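Varstead Two-Seat Bench, one October later

Posted by Merle Gilchrist
Jun 17, 2019

I bought the Varstead bench for the hallway because I was tired of putting my boots on while leaning against the wall like a flamingo with a bad hip. It cost $161, it seats two, and the website showed a couple sitting on it laughing. I have sat on it with another adult exactly once and we weren't laughing, but we weren't on the floor either, so let's call that a pass.

Getting it home

It came in one flat box that weighed as much as a calf. The driver left it at the bottom of the steps and wished me luck, which I should have taken as a review in itself. My neighbor Shayne helped me get it up. He has been paid in rhubarb.

Putting it together

The booklet says two people, no time given. It took me one person and most of an evening, counting the part where I put a leg on backward and then had a sandwich. The bolts are decent. The little wrench they give you is made of something like cheese, so use your own.

Step 3 wants you to hold the seat level, line up the back rail and turn a bolt you can't see. I did it with a stack of library books under one end. The pegs were a tight fit and needed a few knocks with a rubber mallet, and I would rather have that than pegs that rattle. 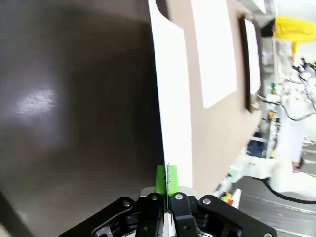
Living with it

The seat is firm. Church firm. If you want to read a novel on it you'll need a cushion, and the cushion Varstead sells for it slides off every time you stand up, so I sent mine back and used an old one from the porch.

It has now been through one full mud season, a wet dog and a nephew. The finish has held up better than I expected. There is one pale ring where somebody set down a mug, and I have my suspicions. The legs picked up a squeak in October, and a half turn on the back bolts fixed it. It came back in spring. Another half turn.

Boots go underneath, but only short ones. My tall rubber ones have to lie down like they've fainted.

Would I buy it again

Yes, on sale. At full price I'd look at the Lodhi one first, which has a shelf and costs a bit more. Four stars, and the missing one is for the wrench.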